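Setup and upkeep notes for the Trunetitz cell, second bay. If you only want to load the data, skip to the bottom. If you are about to touch a clamp, please read the middle first.

## What is in it

1,127 recorded episodes of pick and place on tabletops, of which 861 passed review. The rest sit in `rejected/`, mostly from the fortnight when a base clamp was working itself free and we were busy blaming the software.

## Keeping the cell straight

The worktop is two white tables butted together, which was cheaper than one large one and has been charging us interest ever since. Before each session:

- push the tables together and run a thumbnail along the seam. If it catches, adjust the feet on the left table
- try each clamp by hand; a quarter turn past snug, then stop
- check the cable tie on the camera stand. The cable needs slack below it
- wipe the tops with a damp cloth. The Grodetti spray leaves a film, and the film shows up under the ceiling lights

Recalibrate after anything gets bumped, including by you. Log it in `cell_log.md` even if the numbers came out fine.

The reference check is one blue plate on the larger table with one piece of food on it, and nothing else within reach. Run `check_pose.py` and compare against the stored values. More than 5 mm out in any direction means calibrating again, however close it is to lunch.

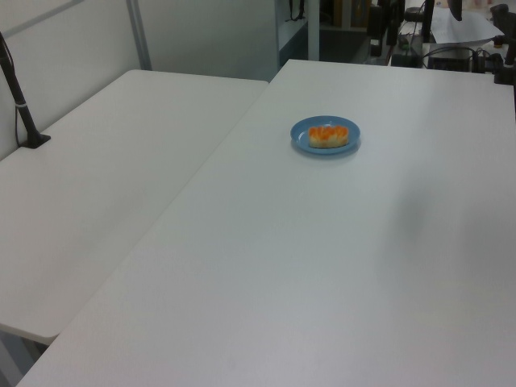

Mwanaisha Nyaga thinks the 5 mm limit is too generous and would rather see it halved for anything with a rim. She may be right. The limit came from the old Maeng mounts, which could not have held half that on a good day. It stays until somebody reruns the check with the new ones.

## Known faults

- Voltent supply: trips if both arms are enabled at once. Wait 30 seconds between them
- Depth is poor on shiny rims. Masks are in `masks/`, and they are not beautiful
- Left table sinks slightly over a week. Cause unknown, feet suspected

## Loading

`python load.py --split reviewed`

Questions about the clamps go to Bakari Muriithi. Last edited February 14, 2019.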